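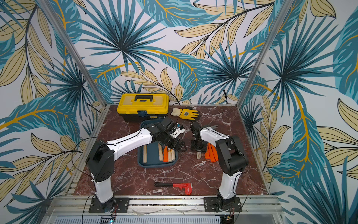 Cletero Press Office

18 November 2025

Filed under: Home & Garden, Surveys, Company News

Print this page | E-mail to a colleague

BRITAIN'S HALF-FINISHED JOBS FIND A FRIEND IN CLETERO'S NEW TOOL LIBRARY

Cletero, the tool-lending company, has opened its fourth branch at Rowlands Yard, and has marked the occasion by asking the public about the shelf they never put up.

The company surveyed 1,092 adults who own or rent their home. Of these, 821 admitted to at least one household job that had been started and then quietly left alone. Skirting boards came top, followed by grouting and the sort of door that has to be lifted slightly before it will shut. The most common excuse was a missing tool. The second was a missing tool that had been lent to a brother-in-law.

Members at Rowlands Yard can borrow up to 3 tools at a time and keep them for a fortnight. Everything is checked and cleaned between loans, and blades and bits are replaced when they go blunt. Late returns are charged by the day, at a rate that Cletero describes as "annoying but not ruinous".
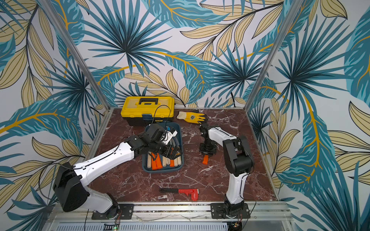
The survey also asked how people feel about borrowing from neighbours. Most said they were happy to do it. Far fewer were happy to be asked. A good number of those taking part had at some point bought a second spirit level to avoid a conversation about the first.

"We have a lot of sympathy for the unfinished job," said a spokesperson for Cletero. "People start with good intentions on a bank holiday, and then it is autumn and the sander is still in its box. We can lend you the sander. The intentions you will have to bring along yourself."

Bookings and reminders are handled through Workalis, which sends a polite message two days before a tool is due back and a slightly less polite one on the day.

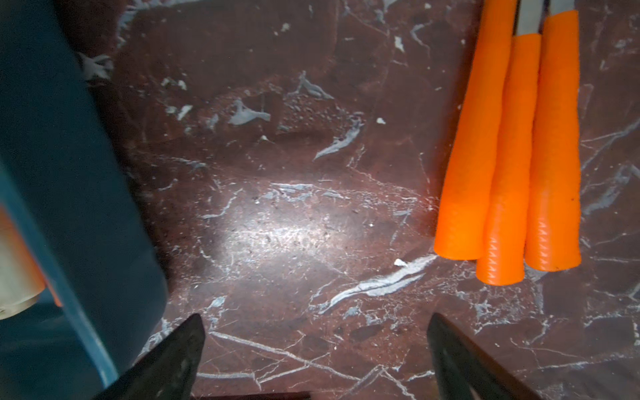

Beginners' evenings will start in April, covering tiling, basic sanding and how to find a joist without making a series of small holes. Places are limited to 4 per table. Tea is included, and the biscuits come from Rornance, the bakery next door, for as long as its patience lasts.

Membership is open now and can be taken out at the counter or on the Cletero website. New members should bring proof of address. Anyone returning a tool borrowed from another branch is welcome to do so at Rowlands Yard, however long ago it was.

ENDS

Print | E-mail this release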